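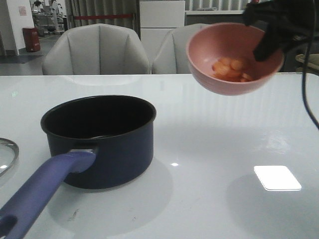 Mardi 12 janvier 2021

Journée entière avec la pince, et je n'ai presque pas levé le nez. Je suis arrivée tôt, décidée à régler le problème du câble avant le café (raté, le café est passé en premier). Mohandas avait laissé un mot sur le contrôleur : « jeu dans le doigt droit, à vérifier ». Merci Mohandas, j'aurais bien aimé une taille de clé avec !

Donc j'ai tout repris depuis le début. Mise hors tension, dépose des deux doigts, un coup de chiffon sur les surfaces d'appui, et là, évidemment, une vis qui tournait presque à la main. J'ai remis du frein-filet, resserré en croix, puis attendu en répondant à mes mails, ce que je déteste. Sharada est passée me demander si la cellule serait prête pour jeudi. J'ai dit oui avec beaucoup d'aplomb.

Après ça, le zéro de la pince. Ouverture complète, fermeture complète, on recommence, 14 fois de suite parce que c'est ce que demande la fiche de Trinley et que je suis quelqu'un de discipliné (enfin, le mardi). Les premières valeurs se baladaient un peu, les suivantes sont restées bien sagement au même endroit. J'étais tellement contente que je l'ai dit tout haut, toute seule devant l'écran. 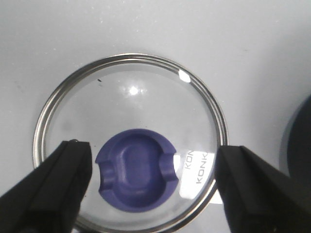

Ensuite il a fallu refaire le calage de la caméra de poignet, forcément, vu que j'avais touché aux doigts. Le décalage enregistré datait d'avant Noël et il ne valait plus rien. J'ai sauvegardé l'ancien fichier sous le numéro 3683, au cas où, et j'ai lancé le nouveau. Prakash prétend qu'on peut s'en passer si on remonte tout proprement. Je le laisse dire, il n'a jamais eu à rattraper une prise ratée un vendredi soir. 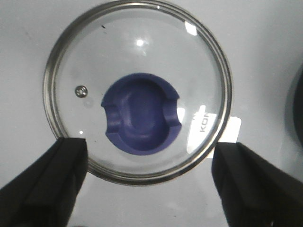 Le plus pénible dans cette cellule, à mon avis, reste l'éclairage. On peut soigner la mécanique autant qu'on veut, les reflets reviennent toujours embêter la vision. Avec le couvercle en verre, je suis servie : une grosse tache blanche près du bord, une autre plus petite vers le haut, et le bouton bleu au milieu, lui, bien mat, bien net. C'est donc sur lui que je vais caler le repère, tant pis pour le cerclage en métal. Lakshmi me parle d'un filtre polarisant depuis des semaines, il faudrait que je l'écoute un jour.

Reste le câble. J'ai commandé deux colliers chez Poduval, et demain je reprends son passage le long du poignet. Ce soir j'ai mal au dos, soupe et au lit.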